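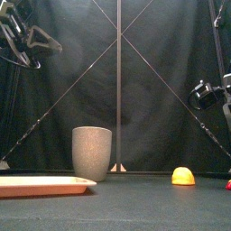 Kirstin Crichton wants to know why anybody would give up a day off to watch a machine put groceries away when a ten-year-old will do it for a dollar. She asked me that before I left, and I was still chewing on it when I signed in at the Standance open day on Tuesday, July 6, 2021.

The brochure said "kitchen-ready." I have read that phrase in a lot of brochures. They let us in by groups of 10, gave us a badge and a bottle of water, and walked us past the Gredeo booth, where a salesman told me the payback was 38 months. I asked him payback on what, exactly, and he gave me another brochure.

The demo area was better. Wenjie Zhong ran it and didn't oversell. Each visitor could ask for a task, within limits, and the limits were long. No liquids, no glass, nothing soft. 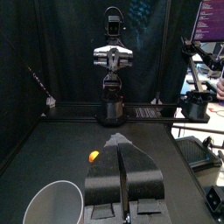
What they claim

The talk promised 200 different household objects by September. I asked how many of those had been tried by someone outside the company. Zhong said that was a fair question and that the list was "still being worked on." I wrote that down word for word.

Two arms share a table, and most of the pitch rests on them handing things to each other. My own view is that a handoff looks great on stage and saves very little in a kitchen. 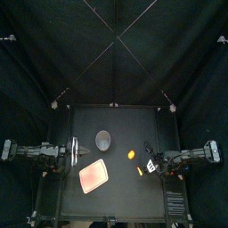
Can you buy one? Only as a lease, and only if you sign up for the service plan along with it.

I'd like to see the price of that plan printed somewhere.

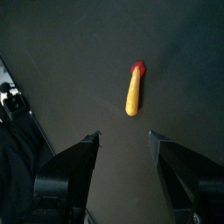

I have covered Bermúdez and Ukesano events too, and the gap between the talk and the table is always what I go to see. Speed didn't worry me much. Placement did. A small yellow-and-red thing lying out on a dark surface, with clear space around it, is a kind test for any gripper, and my kitchen drawer is not that kind. I asked for a cluttered drawer and was told to come back in September. I probably will, and Kirstin can have the badge.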